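Galville Residents Board > Water and Utilities
Thread: Water bill jumped after new meter

elsjacobs
Posted 28th August
The city put in a new water meter in the spring and my last bill shows 3,000 gallons for the month. The one before it was 1,581. Two people in the house, no pool, no sprinklers. I keep every bill and they all look normal up to now.

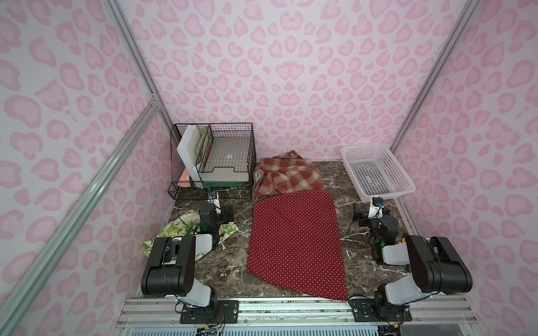 I called Declercq, who handle the billing, and was told to wait for the October reading. That seems like a long time to pay double.

vosside_dan
It's your toilet. Put food coloring in the tank, wait 14 minutes, look in the bowl.

hm_parker
I don't agree that it's always the toilet. Old meters run slow as they wear out, so a new one can show what you were using all along. Ours went up on Nalach Street too and we had no leak.

vosside_dan
A worn meter doesn't miss almost half your water. Check the flapper before you blame the meter.

elsjacobs
Did the coloring test on both toilets. Nothing in the bowl after over an hour. Laundry is the same as always, 3 loads a week.
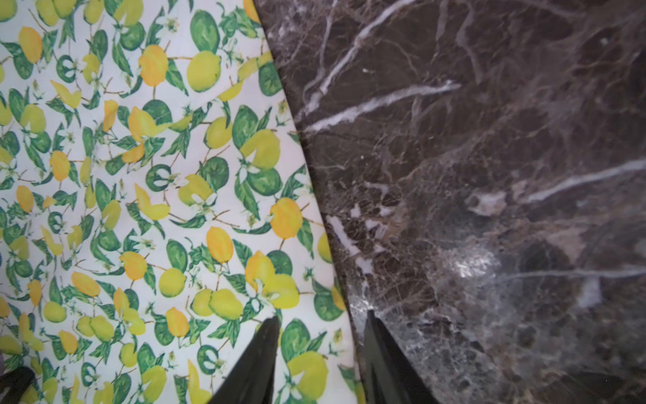 Does the new meter have a leak indicator on it?
Look for a small dial or triangle on the face — if it moves with every tap in the house closed, water is going somewhere.

hm_parker
And shut the main valve at the house, then look again. If it still moves, the leak is in the line out to the street.

elsjacobs
It moves with the main shut. Calling a plumber in the morning.

vosside_dan
Fine, not the toilet. Ask Declercq for a leak adjustment and keep the repair invoice.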